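HOSP 183 - Food Service Operations
Unit 4 handout: Disposables, par levels and storage
Instructor: Edith Bedoya

Read this before the April lab. Bring a calculator.

1. What counts as a disposable

For this course, a disposable is any item that goes out to the guest and is not washed and reused by the house. Cups, lids, straws, napkins, portion containers, carryout boxes. Foil and film wrap are back-of-house supplies and belong to Unit 5, even though many distributors bill them on the same invoice.

2. Par level

Par is the amount you want on hand right after a delivery is put away. The formula we use:

Par = (average daily use x days between deliveries) + safety stock

Worked problem. The Porano snack bar uses 527 cold cups a day and gets a delivery every five days. Waqas Hashmi, the manager, keeps one extra day as safety stock.

527 x 5 = 2635
2635 + 527 = 3162

Par is 3162 cups. The Griline cups he buys come in cases of 3000, so one case leaves him short and two cases leave him with a lot of cardboard in the hallway. He buys two and skips an order when the count allows. Work out on your own how often he can skip.

3. Safety stock

One day is normal for a place with steady traffic. Use two days for a seasonal site or a supplier with a record of late trucks. Do not use a percentage. Students who took 182 with another instructor may have learned it as 20 percent of use - that answer will be marked wrong on my exam.

4. Sleeves and loose stock

Count full sleeves, then open ones. An open sleeve counts as zero on the weekly sheet. Cups of different colors that nest together may still differ in volume, so read the base before you combine them.

Nested cups, and a single cup with a pale green interior
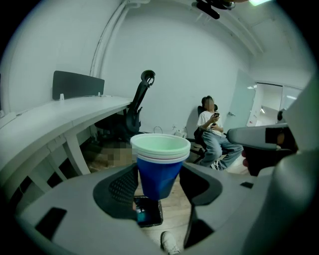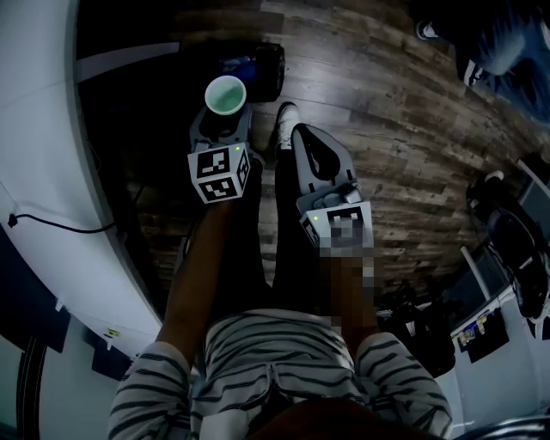
5. Storage

Keep cases off the floor, six inches at least, and away from chemicals. Cups are stored rim down or in the sleeve. Rotate paper goods the same way you rotate food. Old paper stock picks up smells, and the Tanoli case study in your packet shows what that did to a coffee counter over one summer.

6. Homework

Do problems 1 through 6 in the packet. For problem 4, use the Orkton price sheet and ignore the freight line. Show the par formula each time, with units. Due at the start of lab.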